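**Tabletop mess: does a tray really help?**
Project report, Bjarke Norðdahl, July 19, 2019

The Helport activity sheet claims a rimmed tray "keeps play material where it belongs." I wanted to see if that held for pink modelling material on a plain white table. I doubted it from the start.
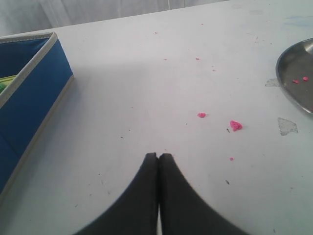
*Fig. 1. Pink bits on the tabletop, blue fabric bin at left.*

The bits vary a lot in size, and the biggest is a crumbly lump. My plan from May was to weigh them, but the school scale only reads to 3 g – useless for crumbs.
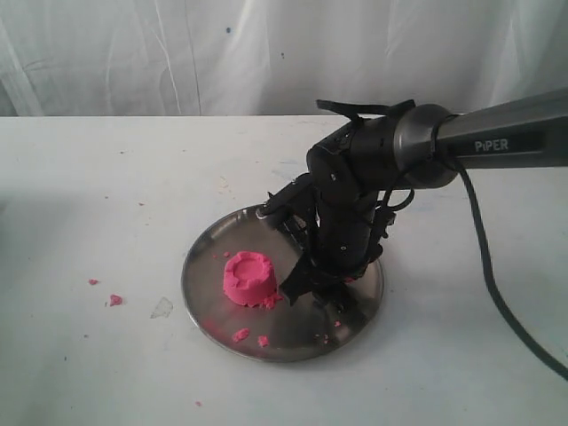 *Fig. 2. Moulded pink mound on the round steel tray.*

The mound has a hollow in the top and a raised lip. It is a nice shape, but a nice shape proves nothing about mess.

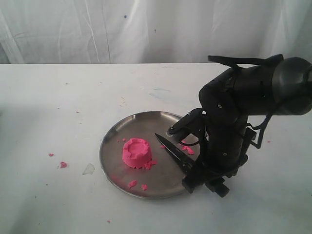
*Reading time: 3 min*

With the mound on the tray, there are still pink crumbs on the white table outside the rim. I can't say when each one landed, so I won't blame the tray for all of them. The grey scuffs are a separate problem.

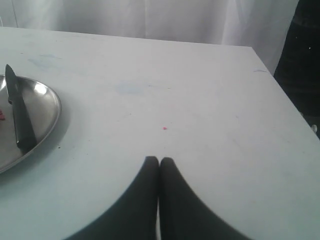
*Fig. 3. Knife on the steel plate, with a tiny red speck out on the table.*

The bluish marks on the tabletop also made colour harder to judge. I would want a cleaner table and 30 trials before believing the sheet, or my own doubts. Vida in my group disagrees and thinks 7 would do.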